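**Tunstall hall – walk-through, June**
Checked by Dušan Šimko, form 1073

- [x] Exit signs lit. *Both. The rear one is dimmer than I'd like.*
- [ ] Extinguishers in date. *Kitchen tag is unreadable. Preben Riis says it was serviced. I'd want to see the paper.*
- [x] Rear door opens outward. *It does, with a shoulder – hardly a pass.*
- [ ] Wiring report on site. *Latest copy is from 2010.*

Switchboard labels don't match the circuits I tried. Left unticked.
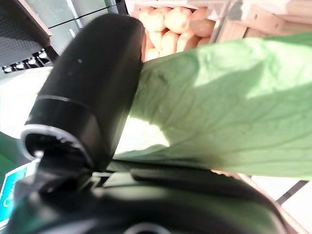 Who signs off the kitchen tag?
Preben, once he finds the service docket.

Recheck Saturday, 30 minutes should cover it. I doubt the door will have been planed by then.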